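Student Project Report
Unit: Work, Technology and Organisation
Group 2: Lanying Cao, Jin-sol Chae, Kyu-ri Cha

One arm in the serving kitchen: what changes for the staff at Pretlow

1. Why we chose this workplace

Our group wanted to study automation in a place that is not a factory. Most of the readings in our unit are about car plants and warehouses, and the workers there have lived with machines for a long time. Pretlow is a catering kitchen in Praltstead which prepares hot drinks and light meals for meeting rooms and two residential buildings. In October the company began to prepare for a robot arm on the drinks counter. The arm is supplied by Byun, and the software which plans its movements is called Dumine.

At the time of our visits the arm was not yet used with real customers. The tasks were first being tried in simulation, and staff were asked to watch these trials and comment on them. This was good for us, as we could ask people what they expected before their habits had changed.

2. Method

We interviewed the kitchen staff in the break room, mostly after the lunch service. Each interview was 28 minutes on average. We also gave a short questionnaire to all 39 employees, and 33 returned it. Jin-sol wrote the questions, Kyu-ri did the coding of answers, and I (Lanying) wrote most of this report. Two people asked us not to record them and we took notes by hand.

We must mention one weakness. The supervisor, Þórey Lund, arranged the interview times, so some staff perhaps thought that we were reporting to her. We explained at the start of every interview that we were not.

3. What the staff told us

The first topic was time. Before the trials, the person at the drinks counter worked alone and chose the order of the jobs. Now the jobs must be written down, step by step, so that they can be given to the arm. Several workers said they had never needed to explain how they set out a counter. One man found it a compliment that his way was copied. Another felt that his knowledge was being taken out of his hands and he would not get anything for it.

The second topic was the body. Reaching across a deep counter all morning gives sore shoulders, and this was the complaint we heard most often. Almost everybody was happy to give the reaching to a machine. They were less happy about standing beside it and waiting. Þórey told us that the new role is called "counter lead", and that the pay grade for it is still under discussion.

The third topic was who decides. When a trial does not go well, the engineers change the software, and sometimes they ask the kitchen to change its layout too. The staff wanted to know which of these comes first — and we did not get a clear answer from the company.

4. The task at the counter

The trial we followed concerns handling of containers on a counter shared with ordinary kitchen things. In the simulation the arm stands on a dark block and reaches over a marbled countertop, where there is also a kettle and a mug. The lidded container is at the gripper, close to the near edge of the counter. 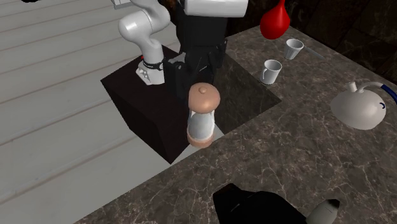 Ngozi Amadi told us that she did not mind the arm doing this part, but she wanted the right to stop it without asking anybody, and she wanted this written in the roster rules and not only promised at a meeting. She also asked who would be blamed for a breakage during her shift.

Her question came back in our questionnaire, in the open comments. People wrote less about losing their job than we had expected and more about responsibility.

5. Discussion

We think that the change at Pretlow is mostly a change from doing to supervising. This can be lighter work, but it is not automatically better work. A person who supervises needs training, authority to stop the machine, and a fair grade. At the time of writing only the training has been planned.

Our recommendation is that the counter staff take part in the trials during paid hours, and that their comments are recorded together with the engineers' notes. We also suggest repeating the questionnaire after the arm has been in service for some months — our own project will be finished by then, but another group could use the same questions.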